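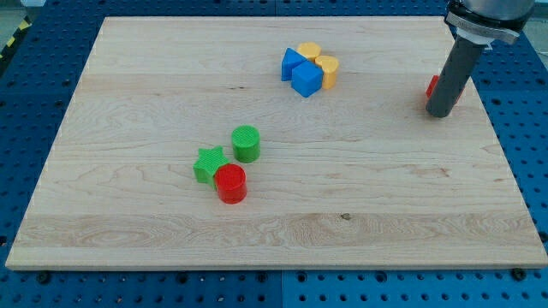
Block sorting (shop-floor automation)

Block sorting is what most of us in the trade call the job of picking small solid shapes off a work surface and grouping them by kind, and for a few years now a lot of that job has been done by robot arms. I'm writing this entry for the wiki because I spent a good part of my working life on the hand version, at a company called Flello that makes and repacks plastic shape blocks for preschools, and I was still there when the arms came in. So expect some opinions mixed in with the facts!

What the work is

The blocks are the ones you'd remember from kindergarten: cubes, cylinders, triangular prisms, five-pointed stars, in red, blue, green and yellow. They come back to a place like Flello mixed up, either from molding overruns or from the rental sets we send to schools. Somebody has to get them off the board, into groups, and into the right bins. At our site a full set is 50 blocks, and the old target for one person was 8 sets an hour, which sounds easy until your neck has done it through a whole November (our busy month, and the heating was never right in there).

The surface is simply called "the board." Ours are wooden, pale ones mostly, set on a platform full of holes so that you can bolt things down wherever you like. People new to the floor always ask why we stuck with wood. Part of it is habit, I think, and part of it is that blocks slide less on it than on the painted metal we tried before.

How the arm does it

An arm sorts one block at a time. It comes down over the board, picks or nudges a block, moves it next to others of its group, goes back up and looks for the next one. Our first cell was put in by Titetti, a small integrator, and the control software came from Narico. Both did decent work, though the manuals were clearly written for somebody with more patience than me.

A few shapes give more trouble than others:

Cylinders stand up nicely but roll away the moment they go over. A tipped cylinder used to stop the whole cell for a minute or two while the software made up its mind.

Stars are awkward because of the points. If a star ends up touching the block next to it, the system may read the two as one odd lump, and then a person has to step in and separate them.

Prisms are fine standing on end and a pain lying down. I never did get a good explanation for that one.

Cubes are cubes. Everybody likes cubes.

Grouping rules are set by the operator. You can sort by color, by shape, or by a customer's own list, and the last kind is where most of the mistakes come from – usually because the list was typed wrong at our end.

What changed for the people

I'll say first that no one on my line lost a job when the first arm went in, and I know that isn't how it went everywhere. The Bragança plant, which started a year before us, closed its night sorting shift and offered people places in packing instead. Some took it and some left. Folks there still talk about how short the notice was, and I don't blame them.

For us the change was more in what the day felt like. Before, you stood with five or six other people and talked while your hands did the work. Now one operator looks after the cell, checks the groups, clears the tangles and refills the board. It's easier on the wrists (mine stopped aching within a season) but it's a lot quieter, and you spend more time watching than doing. A couple of the older hands asked to go back to manual rework after a few weeks, and the company let them, which I thought was fair.

Pay was the other thing. Operators got moved up one grade, manual sorters didn't, and that caused hard feelings between people who'd eaten lunch together for years. The grades were evened out later, after a long round of meetings that I mostly remember for the terrible coffee.

Output did go up. The last month we sorted everything by hand, the line did 3,064 sets. The cell passed that in its second month, after a pretty miserable first one when it only got to around 3,000 and we were all staying late to fix the stragglers.

Skills and training

The training for operators is short. You learn to stop the arm, to clear the board safely, to teach a new grouping, and to read the error log. What takes longer is getting an eye for trouble, like spotting that two blocks sit too close together before the arm gets to them. Hand sorters tend to be very good at this from the start, and I'd tell any shop putting in a cell to ask them first when the operator jobs open up.

Related terms

Rework: anything a person has to fix after the arm has passed.

Lump: two or more touching blocks read as one.

Dry board: a board with no blocks left on it, when the cell is waiting to be refilled.

Last edited 2/28/20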